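Braltik two-arm gripper comparison: README and data card

Maintained by Lovely Dimaculangan. Bench work by Rommel Lumanlan and Danilo Gatchalian. Last revised 2019-04-27.

What this is

Recordings from a bench trial of two kinds of gripper finger on the Braltik two-arm cell. The kinds are called Surkmont and Coven throughout, after the folders they were first saved in. Surkmont fingers are stiff and have a ridge on the inner face. Coven fingers are softer and wider at the tip. Both were run on the same arms with the same controller settings.

We started the trial in December because we had been told that changing the fingers would fix most of our missed grasps on small tools. I did not believe it then and I only half believe it now. Please read the section on known problems before you quote any number from this set.

What is in it

The set holds 4,000 attempts. An attempt starts when an operator takes control and ends when the operator marks it as done or abandoned. Each attempt folder contains:

- video from the fixed camera
- video from the wrist cameras, left and right
- joint positions and gripper opening, logged at 60 Hz
- a short label file with the finger type, the target item, the operator and the outcome

Outcomes are marked "held", "dropped", "missed" or "abandoned". The operator picks the outcome, and that is a weakness. Analyn Talavera went back over a batch from video alone and disagreed with the operators often enough that we added a second column, outcome_review. It is blank wherever no one has reviewed the attempt. Treat a blank as unknown and don't fill it in from the first column.

Items

Ratcheting ring wrenches, small drivers, lengths of thin wire and cable, and open plastic bins. The bins serve as targets for placing and also as things to be pushed by accident. Wire was included at Amado Tiongson's insistence. He was right that it would be hard, and I still think it muddies the comparison, so it has its own flag (has_wire) and you can leave it out.

Views

The fixed camera takes in the table and both arms. The wrist cameras look out between the fingers and lose sight of most of the table as the arm comes down.
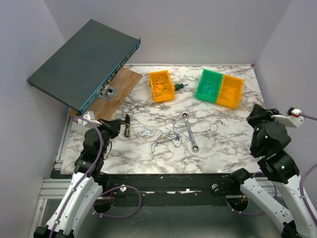
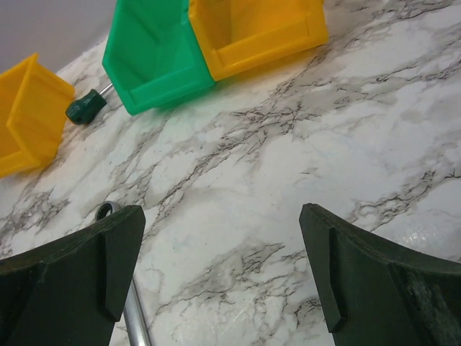

Fixed camera view first, then a wrist camera view with a finger on either side and bins farther back.

Can I judge from the wrist video alone whether a grasp worked?

Only some of the time. A long item lifted by one end can leave the wrist view quickly, and a slip looks much like a deliberate release. Use the gripper opening log together with the fixed camera. If those two disagree, go with the camera, as the opening log lags after a fast close.

Known problems

Lighting. The tabletop is glossy and throws glare into the wrist cameras at certain angles. We tried moving the lamp. The glare moved with it.

Clutter. The layout was not reset to a fixed pattern between attempts. Some sessions have wire lying across the table and some have almost nothing on it. Danilo's view is that this makes the set more like real use. Mine is that it makes it harder to say what caused a miss. Both opinions are recorded here so you can pick one.

Operator effect. This is the big one. The gap between our best and worst operator is wider than the gap between the finger types. Rommel did well with whichever fingers were on the arms. Anyone reporting that one finger beats the other without splitting by operator is mostly reporting who was sitting in the chair.

Order. Surkmont sessions came first and Coven sessions second, apart from a late set of 5 sessions where we swapped back. Operators improved over time, so the later fingers got a head start. The late sessions are tagged swap_back and they are the only fair ones we have. In them, most of the Coven advantage on drivers went away. It stayed on wire.

Wear. Fingers scuff with use. We did not record when a worn finger was replaced, and we should have.

Calibration. The right wrist camera was bumped and remounted partway through. There are two calibration files, calib_a and calib_b, and the label file says which one applies. Do not average them.

What we would not use it for

Picking a gripper to buy. Claims about grip force, which was never measured. Anything to do with heavy parts or coloured markings, as neither was tested on purpose.

It is reasonable for practising on two-arm video, for checking an outcome detector against the reviewed labels, and for looking at how operators recover after a first miss.

Splits

Train and test are split by session, so attempts from one session never land on both sides. An early version was split at random and gave much nicer results. If your copy has a folder called Rivera, that is the early version. Please delete it.

Changes and corrections

Send label corrections to Lovely with the attempt folder name and the time in the video. Corrections without a time go to the bottom of the pile. Still open: review of the remaining Coven wire attempts, and a missing joint log in the second swap_back session.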